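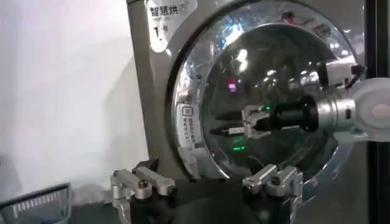
Minutes, Ursu Street block group, Tuesday, February 24, 2026

I'm typing these up from my own scribbles, so shout if I got something wrong. We started late – half of us were still swapping stories about the shaking on Sunday night (my bookcase walked a good four inches!).

Water heaters first. Of the 389 homes on our list, 259 have theirs strapped to the wall now, up from 100 last August. The hardware store, Brerura, will keep the discount on strap kits going through spring, and I said I'd pick up the next box.

Then the gas shutoff wrenches, and whether to hang one by every meter or keep them indoors.

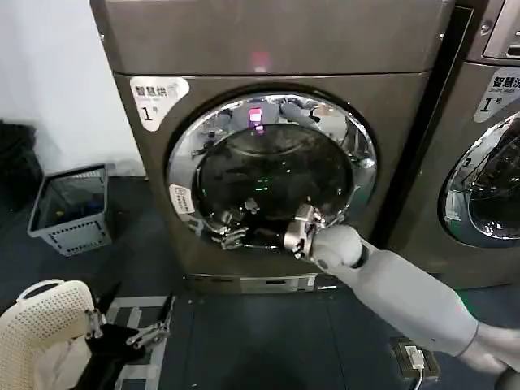 One reply from the back was that a wrench kept in a kitchen drawer is no use if the kitchen is where the mess is, and could we please just tie them to the meters. We voted yes on that, with two against.

The Teklow Park meeting spot stays the same. I still need to fix the map – it shows the old gate.

Next drill date to be set by email.

Search minutes Go
Contact the block group | Back to top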